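Search this blog

Type and hit enter

Flow racks for the gift box shop

20 Oct 2022

I said in my last post that I would write up the flow rack once we had lived with it for a while. We've had it in the packing room since the start of the year, so I've got enough to say now.

For anyone new, I run the packing side of a small gift and stationery business in Grurkmont with Viorica Trajkovski. She does the designs and the ordering. I do everything between the delivery door and the mail truck. Most of what we sell is flat or nearly flat: printed panels, folded cartons, cards, drawer liners. Flat things are harder to store than you would think. They slide, they curl at the corners, and a glossy print will pick up a scuff from almost anything.

Before the rack we had plain shelving from Donitz, five feet wide, with the stock in stacks. To get to the older stock you had to lift the newer stock off the top, and people in a hurry didn't. We had prints at the bottom of a stack that had been there for two years. When I finally pulled them out the blue had shifted enough that you could see it next to a new one. We threw out almost 200 of them.

A flow rack fixes that part. You load from the back, the bins roll down to the front, and the first one in is the first one out. Lech Kołodziej, who used to work in a parts warehouse, had been telling me to get one for ages. I thought they were only for big places. Then one came up secondhand from a shop that was closing, stainless steel, all the rollers in it, and I drove over with a rented van and brought it home in pieces.

Putting it together took a weekend. The uprights have holes punched down them so you can set the crossbars at whatever height you like, and that is where I went wrong. I set the tracks too steep. A full bin came down hard enough to knock the one in front. I dropped the back end two holes and it has been fine since. If you get one of these, start shallow and work up.

The other thing I had to learn was spacing. The roller tracks run in pairs, and a bin needs to sit on both of them squarely or it turns sideways partway down and jams. I made a spacer out of scrap wood and used it for every lane. Before that I was doing it by eye and getting it wrong.
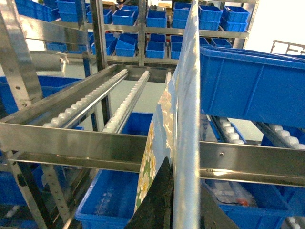

The blue floral at the rack, standing on edge with the rollers behind it.

I've gone back and forth on whether to keep panels flat or upright in the bins. Flat is easier to load. Upright is easier to pick from, and you can see what you have without lifting anything. Right now we do upright for anything stiff enough to hold itself and flat for the rest. The upright bins get a piece of gray foam at each end. I cut the foam a little wide so it grips the sides.

Things I would do differently:

Buy the bins first. I bought the rack and then went looking for bins to fit it, and the ones I liked best were half an inch too wide for the lanes. They are in the garage now with the Christmas lights in them.

Label both ends. The front labels went on the first day. It was October before I did the back ones, and in between Viorica loaded envelopes into the card lane more than once - not her fault, the lanes look the same from behind.

Wipe the rollers. Paper dust collects on them and then a light bin will stop halfway. A damp cloth every couple of weeks takes care of it.

I still use the Donitz shelves for ribbon and tape and the odds and ends. They are good shelves. They were just the wrong thing for prints.

Next I want to sort out the packing bench, which is too low for me and has been for years. Hidayah Sopacua left a comment last time about putting hers on bed risers, so I may try that before I spend any money.

Share this post

80 shares

2 comments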